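Setting up your Kusach yoghurt maker

I've made a batch in mine most weeks since June, so these are the steps I use myself (the leaflet in the box is a bit thin!).

1. Wash the jars and lids in hot soapy water and let them drain.

2. Warm your milk until it just steams, then leave it till you can hold a clean finger in it. Whole milk gives the thickest set.

Caution: don't pour hot milk straight into cold jars, they can crack.

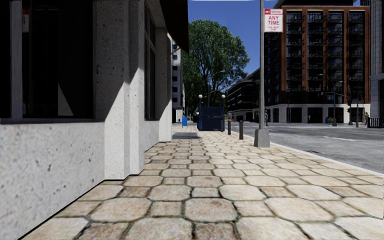 3. Stir in 3 spoonfuls of plain live yoghurt. I like Bekach, but any live one will do.

4. Fill the jars, leave the lids off and switch on. Mine takes 5 hours, and I try very hard not to nudge it.

Note: if it's still runny, give it another hour.

5. Pop the lids on and chill for 4 hours before you tuck in. Lovely with stewed plums!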